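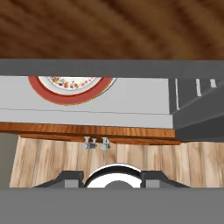 Gray gripper fingers, with brown wood grain behind.

Waranness Residents' Association
Minutes of the general meeting, Wed 22 May

1. Minutes of the last meeting
The March minutes were approved with one correction. The balance carried forward should read $362, not $326.

2. Parking
Curkthorpe Paving has quoted $900 to repaint the lines in the back lot. Several members thought this was high. Agreed to get a second price before deciding. The two visitor spaces stay where they are.

3. Storm drain
The drain by the east entrance backed up again after the heavy rain. The city has been called and has given no date.

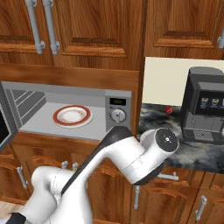

Members in the ground-floor units asked for sandbags in the meantime – the secretary will find out what they cost and email everyone.

4. Newsletter
Hosoda Print can still do the summer issue at last year's price. Copy is due by the end of next week. Items on bike storage and the recycling change are already in. Short pieces are preferred – the last issue ran over by a page.

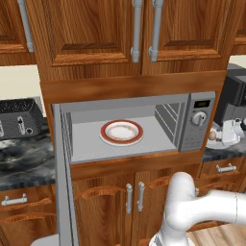 5. Bus service
The Reltemar route will skip our stop on Sundays starting in July. A letter of objection was read out and approved, 11 in favor and 2 against. It goes to the bus company this week.

6. Other business
A lost umbrella and a set of keys are at the front desk.

Meeting closed at 8:40 p.m.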